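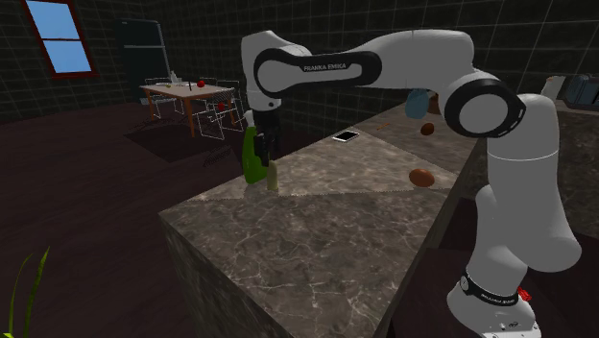 Anayeli Bañuelos read her Juvent birth chart report twice and says her rising sign came out wrong both times, until she fixed the birth time by 12 minutes. Fair warning, then.

Juvent Natal Report, 64 pages, PDF or print

You enter a date, a time and a town. Juvent draws the wheel and writes up each house. The moon pages are decent. The career pages could fit anyone with a job - or without one. Over half the text is stock wording, and the Valdovinos edition only adds 3 transit tables.

No birth time? Skip it. The houses will be guesswork.

Print copies ship from Sestport. No refunds once the chart is drawn.

Item 876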